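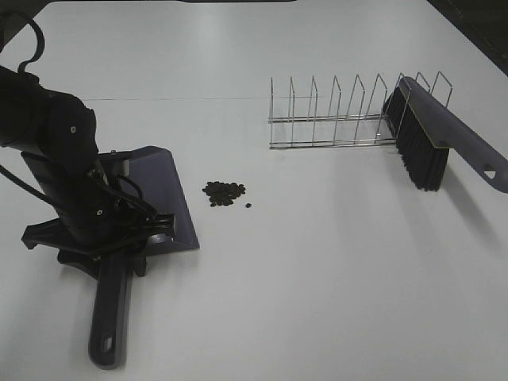
Perance TL-4 temperature logger: my review after one long winter

I bought the Perance TL-4 in July, when the back shed was sitting colder than the fridge and I'd started wondering what that was doing to my cheese. I make cheese. Not a lot of it, and not for sale, but enough that an old bar fridge out the back is full of the stuff for most of the year, and the little stick-on dial thermometer I'd been using was no help at all. It told me what the temperature was when I opened the door and looked at it. What I wanted to know was what it got up to at three in the morning.

So, a data logger. I'd borrowed a Stellby before (the round one with the blue button) and liked it well enough, but it only had the sensor inside the case and I wanted a probe on a lead, so the box could live outside the fridge and I wouldn't have to dig it out from behind the camembert every time. The TL-4 takes up to four probes and comes with one. The extras cost more than I'd like, and I ended up getting two, so that's three going at once: top shelf, bottom shelf, and one dangling in the shed itself.

Setting it up took me most of an evening. The software is fine once it's on, but it wanted a driver, and then it wanted a different driver, and the instructions have a whole page about a menu that my version doesn't have. My neighbour Lalit Katiyar does this sort of thing for a living (cold rooms, mostly) and he came over and found the right setting in less time than it took me to boil the kettle. If you don't have a Lalit, the trick is to plug the logger in before you open the program. Do it the other way round and it just sits there searching.

After that it's been really easy! You pick how often you want a reading, press start, unplug it and walk away. I went with every 14 minutes for no good reason and have never changed it. When you plug back in you get a graph with each probe in its own colour, and you can drag along it to zoom in on a night or a single hour. I spent far too long doing this the first week.

And what I learned was worth the money. The bottom shelf was a good 4 degrees colder than the top, which explained a washed-rind that had been sulking down there since autumn. I also found a bump every afternoon when the sun comes round onto the shed wall, so I've hung an old blanket over the outside and the bump is much smaller now. I'd never have guessed either of those from the dial.

A few grumbles. The probe plugs are a push fit with no screw collar, and I've knocked one out twice while reaching for the light switch. When that happens the logger keeps recording quite happily and you get a flat line along the bottom of the graph until you notice. A beep would be nice. The lead on the supplied probe is also a bit stiff and the fridge seal doesn't love it. I've run mine out at the hinge side, where the rubber is softest, and pressed a bit of putty round it.

The battery is the other thing. The box says a year and I got 23 weeks, though a shed in winter is probably not what they had in mind. It's an ordinary size you can get at the supermarket, and the readings were all still there when I swapped it. You do need a tiny screwdriver for the cover, and the screws are the kind that vanish into a gravel driveway.

I checked all three probes in a glass of crushed ice and water before I started. Two sat right on zero and the third read a touch high, so I typed in a correction for that one and it's been good ever since. There's a calibration certificate you can pay extra for. I didn't bother, but if you're storing anything that other people are going to eat or be injected with, you should.

I did look at the Pruneck as well, the one with wifi that sends an alert to your phone. My shed barely gets a radio signal, so that was out for me, but a friend has one on her greenhouse and swears by it. It costs a fair bit more and there's a monthly fee after the trial.

Would I buy the Perance again? Yes, with a second probe from the start and some tape over the plugs. I'm giving it a 9 out of ten, and it'd be higher if the plugs locked. Next job is moving the spare probe into the cupboard where I prove my bread, as soon as I can work out how to get the lead past the door.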